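Wornura Handling Group
Minutes of the July incident review
Started 9:10 in the small meeting room, moved to the corridor at 9:30 when the small meeting room turned out to be booked

Present: Houda Ghoneim (chair), Abdelghani Ait Ali (minutes, also defendant), Bench Team, one person from Metwally on the phone who may have been on mute throughout

Apologies: Facilities

1. Previous minutes
Accepted. The action to buy a second kettle is carried over for the third time and is starting to feel like a tradition.

2. The dropped pouches
Abdelghani presented the log. Over 318 picks with the hand-held gripper, 25 ended in a drop or a slip. The limit we set ourselves in spring was 6. Houda asked whether the limit might have been a typo. It was not.

Most of the slips were on soft plastic pouches. Boxes and jars behaved. The pattern in the log is that the pouch is gripped, lifts a little, turns toward the left finger and leaves. The Vosterow software recorded nearly all of these as successful picks, on the grounds that the jaws had closed. Houda observed that by this standard she has successfully caught every bus she ever ran for.

3. Condition of the finger pads
The tape on the left pad is wrinkled and torn, with frayed edges and loose strands. The right pad is dusty but in far better shape. The two pads therefore do not grip alike, and a crumpled pouch finds the difference faster than we did. The maintenance sheet says both pads were inspected and found "fine." The sheet is initialed, but the initials are not legible and no one present wished to claim them.

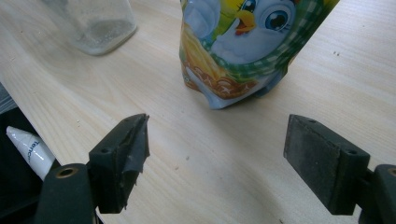
Houda Ghoneim said that a worn pad should stop work the same way a tripped fuse does, and that she did not want to hear again that a tool was fine because it had been fine the week before. She asked for this to be minuted in full, so it has been.

Abdelghani replied that the re-taping interval was copied from the old Wadix fingers, which had molded pads and no tape on them at all. The interval was therefore very accurate for a different tool. Agreed to drop it.

4. The pinch
Reported late, and included here at the chair's insistence. While pressing a loose strand of tape back down, a member of Bench Team closed the jaws on their own thumb. No broken skin, some language. The tool was still powered. There is no written rule saying it should be off during pad work, which everyone had assumed somebody else had written.

Discussion of whether a sore thumb counts as an incident. It does. The form has a box for it, between "burn" and "other." Bench Team asked if the form could be shorter than four pages. Houda said she would look into it in the tone she uses for the kettle.

5. What happens to the data
The mislabeled picks have already gone to Metwally. Three options were discussed: recall the batch, relabel it here, or say nothing. The last was proposed as a joke and is recorded as a joke. Relabeling was agreed. Abdelghani will go through the recordings by hand and mark the slips, starting with the pouches. The voice on the phone did not object – it may have been on mute.

6. Actions
Both pads to be re-taped before any further picking – Bench Team
Pads checked after every 30 picks, with a readable name on the sheet – Bench Team
Written rule: power off before touching pads or tape – Houda
Ask Vosterow whether "jaws closed" can stop meaning "success" – Abdelghani
Relabel the batch and tell Metwally in writing – Abdelghani
Incident form for the thumb – owner of the thumb
Kettle – carried over

7. Any other business
Bench Team asked whether pouches could be left out of the test set until the new tape is on. Refused by the chair, as there will be no picking of anything until the new tape is on.

Closed at 10:05. Next review in the same corridor unless Facilities can be reached.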